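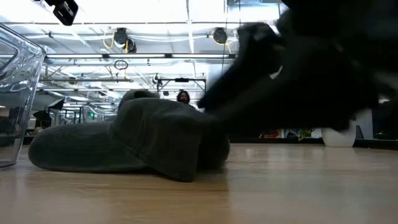
Thảo Khương writes that her dark gray plush pieces come back from the wash clean but wrong: the pile lies in two directions, the rounded ends have gone lumpy, and every seam shows. She asked whether the fabric is finished or whether the handling is at fault, and whether it makes any difference what sort of surface they are left on afterward.

In most cases it is the handling. Short-pile plush has a knit or woven ground with cut fibers standing up from it, and those fibers take a set in whatever position they are in when the moisture leaves them. A piece that dries folded keeps the fold. A piece that dries under another piece keeps the outline of it. Dark gray shows this more than almost any other shade, as the fibers lean toward or away from the light and the same cloth reads as two colors. Black hides some of it. Cream hides nearly all of it and shows dirt instead.

Before doing anything else, find the direction of the pile. Put the piece on its side on a smooth table and run a flat hand along it, once each way. One direction feels slick and looks lighter, and the other drags slightly and looks darker. On a well-cut piece the panels all run the same way, usually from the front or top toward the back. On a cheap one they do not, and no amount of brushing will make adjacent panels match. Check this first and save the evening.

Look at the seams at the same time. Plush is bulky at a seam, and fibers get trapped in the stitching when the panels are sewn. After a wash the trapped fibers tighten and the seam line appears as a groove. They can be teased out with a blunt needle held almost flat to the cloth, working along the seam in short strokes. Do not use a pin. A pin goes into the ground fabric and pulls a loop, and a pulled loop on a short pile cannot be hidden.

Washing

Cool water, a small amount of plain liquid detergent, no softener. Softener coats the fibers and makes them slide over each other, which feels pleasant for a week and then mats. For unstuffed pieces such as caps, covers and puppets, turn the piece inside out and press it through the water by hand. For stuffed pieces, clean the surface only unless the label says otherwise. Whip a teaspoon of detergent with a cup of water until there is more foam than liquid, put the foam on with a soft cloth, and lift it off with a second damp cloth. The stuffing should stay dry.

If a stuffed piece has been soaked by accident, it has to be treated as a drying problem. Press it between towels, changing the towels as they fill. Do not wring it. Wringing moves the stuffing toward the ends, and a long flattened shape with a bulge at one end is very hard to level out later without opening a seam.

Weight is the most dependable check for dryness. The surface of a stuffed piece feels dry to the hand long before the middle is. Weigh the piece on a kitchen scale before washing and write the figure down. Ezequiel Montes kept a log for one of his larger pieces last October: 265 grams before cleaning and 264 grams when he considered it done, the difference being within what his scale can resolve. It had felt dry to the touch for two days before it reached that figure. If you have no starting weight, weigh it morning and evening and wait until consecutive readings agree.

Drying and shape

Dry on a rack if you have one, with the piece resting on its least visible side. Turn it every few hours on the first day. Hollow pieces need something inside to hold the dome, and for this we still prefer a loose ball of white cotton sheeting. Newspaper transfers ink. Balloons, which get suggested every year, hold a perfect curve and stretch the crown seam while they do it.

Raise the pile while there is still a little moisture in it. A soft bristle clothes brush is enough. Brush against the direction of the pile first, in short lifting strokes, then with it, using almost no pressure. Then leave it alone until it has finished drying. Brushing a fully dry plush repeatedly sheds fiber, and you will find the fiber all over the table.

For crushed areas on a dry piece, use steam from a distance. Hold the steamer a hand's width off the cloth for 5 seconds, take it away, lift the pile with your fingers, and wait until the cloth is cool before deciding whether to repeat. Most plush of this kind is polyester and will glaze if the plate touches it. Glazing is melted fiber and cannot be brushed out. Test inside a hem or under a flap first, every time, including on fabric you believe you know.

Deep creases, the sort that form where a thick section folds back on itself, usually need two or three rounds. If the crease still looks dark after the third, push a finger into it and feel for the cause. Often the fabric is sound and the stuffing has parted underneath. Work it back together from outside by pinching on both sides of the gap and rolling the two masses toward each other.

Work surface

On the second part of the question: yes, it matters, though less than the drying does. A smooth finished wooden tabletop is a good place to brush and inspect. It does not catch the pile, loose fiber wipes off, and a pale top gives enough contrast to see the outline of a dark piece and any lean in its shape. Wood is a poor place to dry anything. The underside gets no air, and moisture held against the finish can leave a white bloom. Put a towel down, and lift the towel when you lift the piece.

Avoid terry cloth mats for inspection. The loops hold on to the pile and leave a texture that is easily mistaken for wear.

Lighting should come from low on one side if you can arrange it. Bright overhead light flattens the nap and produces glare on a light tabletop, and a piece that looks even under it can look patchy on the shelf by a window. Get your eyes down close to table height as well. A hump that has drifted off center is plain in profile and nearly invisible when you stand over it.

Containers

Several readers raised storage after the last issue, and the answer follows from the above. Clear rigid plastic is suitable for short-pile plush provided the piece is dry all the way through and is not squeezed to fit. Being able to see the contents means they get handled less. The drawback is light. Gray dyes shift, commonly toward brown or violet, and a clear tub on an open shelf gives no protection. Keep it in a cupboard or line the side that faces the window with card.

The Skornon tubs we use in the workroom have a wide rounded rim, which is kinder to cloth than a cut edge when a piece is lifted in and out. Whatever you buy, run a finger around the inside of the rim and look for a molding burr. A burr too small to see will still snag. Wash new tubs and leave them open for a day before use.

Do not stack plush pieces more than two deep. Put the heavier one on the bottom, and place a sheet of unbuffered tissue between them. Leave a gap at the lid. Vacuum bags should not be used for anything with a pile, however much space they save. We had a batch of Chaimongkol plush in for repair that had been stored that way for 18 months, and the fold lines were still visible after steaming. They were sold on as pattern pieces.

Small packets of silica gel are fine in a closed container. Cedar blocks are acceptable if they are wrapped so that the wood does not touch the fabric, as the oil will mark it. Scented sachets do nothing against moths and are slow to air out of stuffing. Polyester itself is of no interest to moths, but a wool trim or a felt lining is, and a mixed piece should be stored as if it were all wool.

When to stop

Bare ground showing through at the edges cannot be restored. Neither can a glazed patch, though a small one can sometimes be moved inside a seam allowance when the seam is reopened. Fading is permanent. Everything else on Thảo's list - the lean of the pile, the lumps, the visible seams - is worth at least one attempt with a brush, a blunt needle and a little steam, in that order.

Corrections to the previous issue: the Plollness brush is sold in two grades, and the one recommended for short pile is the soft grade, with the pale bristle. The firm grade is for coat wool and should be kept away from plush. The Esden workroom has both if you want to compare them before buying. The next item will cover replacing lining in small hollow pieces, and questions for it should reach us by Thu 13 February.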